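**Subject:** Re: [collection] Tidying task: what is to be kept as an example
**From:** Liam Ó Ceallaigh
**Date:** 27 March 2019

Dear colleagues,

I reply on behalf of the Skekbridge group to the following message from the Hevulel office:

> We should be grateful for a ruling on two matters before the next set is sent to Edwards for review. First, whether an attempt in which a tube is put down and picked up again should be kept. Second, whether the starting layout of the table should be fixed in writing. Our operators have been following different habits and the Skonder notes do not settle the point.

On the first matter, such attempts are to be kept, provided that the tube ends in a compartment of the organiser. A learner that has only ever seen clean runs has little to draw on when a grasp goes wrong. Attempts that are abandoned should be marked as such and stored apart - please do not delete them. Of the 69 attempts in the last set, five were removed before we had seen them, and we should have preferred to make that decision ourselves.

On the second matter, the layout is not to be fixed. The organiser should start empty and within reach of both arms, and the lip products should be laid in front of it in no set order. Operators are asked not to line them up. The dish and the vase may stay at the back of the table, but their places should be varied between sessions.

Each attempt must include the wrist views as well as the fixed view. Where one is missing, the attempt should be withheld and noted in the log.

A revised version of the written instructions will be sent round in May. Comments may be made on this list until then.

Yours faithfully,

Liam Ó Ceallaigh
Skekbridge

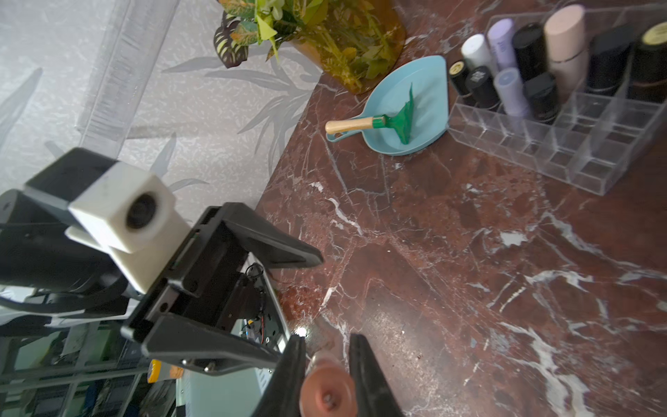
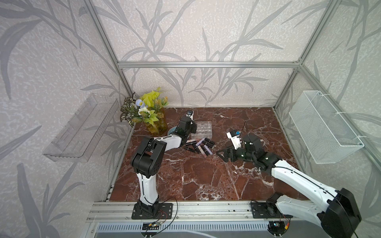
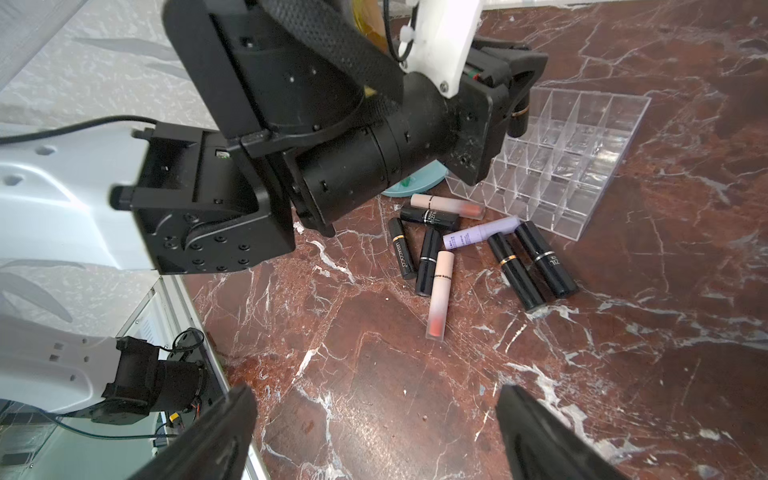

*Tidying task, marble tabletop. First and third: wrist views. Second: fixed view, both arms.*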